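Home > Community > TV & Celebrity > Reality Shows

Will there be a reunion for the Mosinberg season?

irnurport_fan
12/6/23

So I binged the whole Mosinberg season of the baking couples show in four nights and I am a mess (in a good way!). That finale! Does anyone know if a reunion special is coming? The first season got one a couple of months after it ended, with everybody on the couch, and it was my favorite hour of the whole thing. I've looked on the streaming page and there is only a "more to come" line under the last episode. Also, are the pair from Osteck still together? One fan account says yes and another says they split in August, and I can't stand not knowing.

14 comments | Share

sofa_critic_85

Oh I love this season so much, glad somebody else is yelling about it! As far as I know there IS a reunion and it was taped at the Seixas theater in front of a live crowd. My cousin got in. She said roughly 400 people were there and the line went all the way around the block. No air date was given out, but they had to hand over their phones at the door, so I take it they want to keep it quiet until it airs.

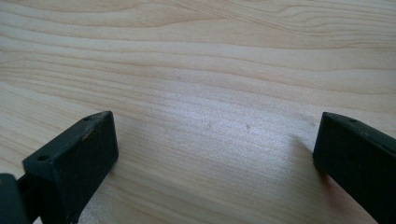
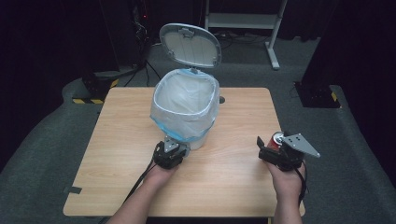 On the Osteck two, my cousin wouldn't tell me a thing (she signed a paper and she takes it very seriously, ugh). What I can say is that they both still follow each other and he liked her post about the new apartment. I'm choosing to be happy about that! If you haven't seen the bonus clips yet, go watch the one where they try to make the wedding cake in the rain. It's 137 seconds long and I've played it more times than I'd like to admit.

Helpful? Yes 22 No 1 | Share

teamOsteck

they are together!!! the August thing came from one blurry photo of her at the airport without him. people fly alone lol

Helpful? Yes 9 No 6 | Share

pausebutton

Great season, great thread! One small fix to the first reply: the Seixas taping was open to fans, but the ticket page called it a "cast special," so it may turn out to be a look back with clips and a few interviews, and the couch reunion could be a separate thing. Season one had both, if you remember, and the cast special came first. I'd keep an eye on the show's own page, since that's where the season one date went up, only a week ahead.

As for the couple, I'd wait until they talk about it themselves. They were so sweet on camera that I'm rooting for them too, but the fan accounts have been wrong before (remember the twins rumor?).

Helpful? Yes 31 No 0 | Share

200 people follow this topic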